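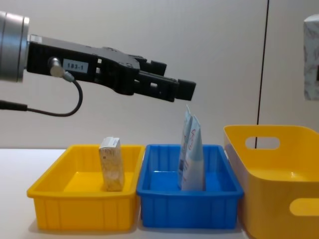
Why a small pharmacy would want an arm when a shelf and a pair of hands already do the job was the first thing Saadet Yaman asked at the open day, and the answer took up most of the morning session.

The open day was held at the Prenis workshop in Pisthorpe on Saturday, October 9, 2021. Our group attended as part of the automation unit. This report covers the sorting demonstration and the talk that went with it.

1. Task

The demonstration dealt with sorting light packaged goods between trays. A carton and soft pouches were used as test items. The presenter, Kamol Srisuk, explained that the two package types need different handling. A carton has flat, parallel faces and gives a repeatable grip width. A pouch changes shape when squeezed, so the fingers must close on a part of it that will hold.

2. Equipment

The arm carries a black parallel gripper with two fingers. Two shallow trays, one yellow and one blue, stand next to a deeper yellow basket on a white table. Tray colour was said to be used by the control software to tell the locations apart. The software is called Karabulut and was written in house.

3. Points from the talk

The workshop logs every pick attempt. The log held 3,000 entries at the time of our visit, 2,000 of them for cartons and 1,000 for pouches. Of the pouch entries, 208 were recorded as failed. The main cause given was slipping at the top seal. Carton failures were not broken out, and we did not get a figure when we asked.

Srisuk's answer to the pharmacy question was that the arm is meant for restocking after hours, when speed matters less than keeping a correct record of what went where. Yaman was not fully convinced and raised the cost of labelling the trays again each time the stock changes.

4. Limits of this report

We did not take our own measurements. Cycle time and grip force were not given. A second cell, Emen, was mentioned in the talk but was not part of the tour. We have asked for the carton failure data and will add it to the appendix if it arrives before the March submission.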